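Teaching a pick by remote control, without fooling yourself

Hubmann's getting-started page says 30 demonstrations will do. I've never had a grasp worth keeping from 30. Budget 70, and expect to throw some out. These steps assume your leader arm is already paired and you're recording through Vever.

Step 1. Choose one object and stick with it

Sauce bottles look easy, and I don't trust them. They taper, so a grip that's fine down low may not be fine higher up. Decide where the fingers should go and hold to it in every demo.

Check the wrist view before you save anything. If you can't tell from that view alone what the gripper has hold of, the policy probably can't either.

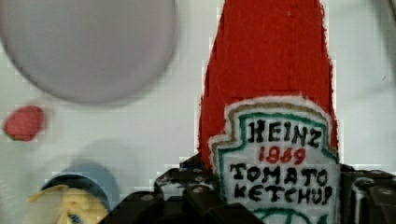

Wrist view: ketchup bottle between the fingers, label facing the camera.

Step 2. Drive slower than feels natural

Hermine Koller at Flanesside told me to cut the speed scaling to 40 per cent. I thought that was fussy until I replayed my full-speed runs and saw all the little corrections I'd been recording as technique.

Step 3. Leave the clutter in

A bare bench gives you lovely numbers and a robot that's lost in any real kitchen. Keep bowls, pans and toy food on the table, colours close to your target included, and shift them between demos. Keep the emergency stop within reach of your free hand. 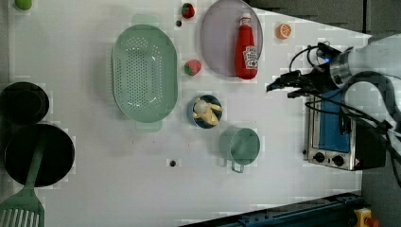

Step 4. Test on layouts you didn't record

Plaller's success score comes from replaying layouts it has already seen, so ignore it. Set up fresh ones, keep your hands off the leader arm and write down every miss, near misses included.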